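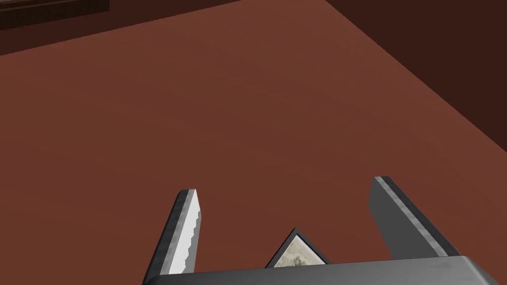
**Gripper trials – catch-up, 2 pm, Prustbridge office and on the call from Ellwood**

**1. Last meeting's actions**

All done apart from the controller write-up, which carries over. Prustbridge has the same simulator build as Ellwood at last, so we can stop arguing about whose numbers are right!

**2. Setano two-finger gripper, simulated runs**

Really good session on this one. The full set of 100 runs on the plain table is finished and the logs are on the shared drive. The wrist view got a lot of praise: both fingers stay in sight with the gap between them open to the table, and the pale serrated face on the left finger stands out well against the red-brown top. The right finger has the smooth light stripe, and several of us liked being able to tell the two apart at a glance.

Question from Ellwood: does the base bar hide too much at the bottom of the view? Agreed that it might, for anything low and close in. We'll try the camera 7 mm higher and look at both views side by side before deciding.

**3. Vullard gripper**

Also at 100 runs, same start poses, same controller settings. The closing motion is lovely – slower than the Setano but very even. One worry is that the contact model was tuned for the Setano fingers first, so the comparison may be a bit unfair. Ellwood will rerun with the default friction values and we'll hold off ranking the two until then.

**4. Controller**

Long chat, mostly cheerful. Position control is fine for the approach. For the last bit of the close we want to try force control on both grippers, and there was plenty of keenness to start straight away. Run 677 in the old log is still the best case of the fingers chattering against each other, so use that as the test case. Please don't tidy it out of the folder.

**5. Table and lighting**

Keep the matte table for now. Someone asked for a wood grain texture to make it harder for the vision side. Good idea, but after the camera test, so we only change one thing at a time.

**6. Actions**

- Prustbridge: raised camera test, Setano gripper
- Ellwood: Vullard rerun with default friction
- Ellwood: replay run 677 with force control
- Prustbridge: finish controller write-up (carried over)

**7. Any other business**

The real Vullard unit should reach Prustbridge in March. Bench space is needed and the small compressor has to move. Great excitement all round. Next meeting same time, Ellwood to host the call.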